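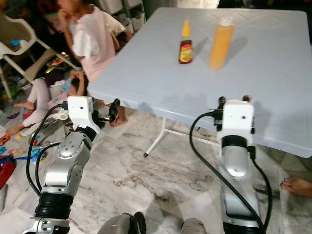 Two bottles on the folding table.

So I finally finished Livulus last night, all 14 episodes, and I have feelings! Tineke had been bugging me about it since October and I kept putting it off because the first trailer looked like every other magic school show (floating books, crying girl on a roof, you know the one). Well, I was wrong. Episode 3 got me. The train station bit with Halen and her brother is so quiet, hardly any music, and I had to pause it and go make tea.

The middle drags, I won't lie. There's a whole beach episode that could have been 2 minutes long. But then the Prarkine arc starts and wow – the animation gets so much better, especially the rain. Bram says the manga handles the ending better and it's 190 chapters, so ask me again next year.

Not sure how I feel about the new opening song. Gijs loves it, I skip it every time. Anyway, season two got a teaser and Halen has short hair now??? I need to know what happened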